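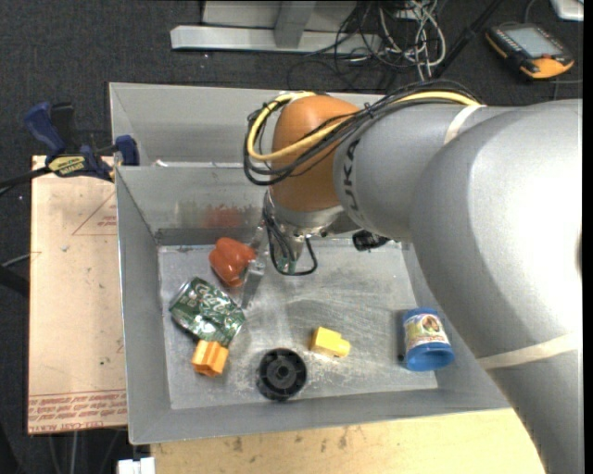

The picking cell at Pundow, with a mixed bin under the arm.

Ruth Marsden has her sleeves rolled up and a coffee going cold on the filing cabinet, and she wants to talk about grippers before I've found my pen.

"Everyone looks at the arm," she says. "The arm's the easy bit! It's the finger I lie awake over. How do you get hold of a squashed can one minute and a shiny plastic capsicum the next?"

Marsden runs the returns floor at Pundow, where 52 people sort whatever customers send back: toys, kitchen odds and ends, bits of things that used to be part of other things. The picking cell started in February. She'd spent nine years on the benches herself before she got the manager's job, and she has the wrists to prove it.

"You reach into a steel bin all day and it's the reaching that gets you, more than the weight. I had two surgeries. When Serska came in to talk about automating the first pick, I was the one asking when they could start."

Not everybody felt that way. Renato Castillo, who had been on the benches for 4 years, thought he was watching his job leave. He laughs about it now, a bit.

"I went home and told my wife, that's it, start looking. Then they asked who wanted to learn the pendant and I put my hand up mostly out of spite."

These days he programs the jogs, tapes down cables that won't stay where they're put, and decides what goes in the test bins. He is terribly fond of the test bins. He'll put a toy capsicum in with a crushed can and a few coloured blocks and stand back with his arms folded.

"Shiny is hard. Round is hard. Anything right up against the wall is very hard, because the finger's got to get down beside it. I know all that from doing it by hand, so I know how to be mean to it."

Did the company pay him for knowing it? Yes, he says, though it took a while. The cell operators moved up a pay grade after Ivone Bezerra, the union delegate, made a case that they were doing technical work on a sorter's wage. Bezerra is still pushing for a proper certificate.

"If Renato leaves tomorrow, what does he show the next place?" she says. "I like the robot. I want the paper to go with it."

The benches are quieter now, and some people miss the chat. Marsden has moved the morning break so both ends of the floor take it together, and she's trying to get 2 more people trained on the cell before the holiday rush.

"Come back then," she says. "Renato's got a box of horrible things saved up."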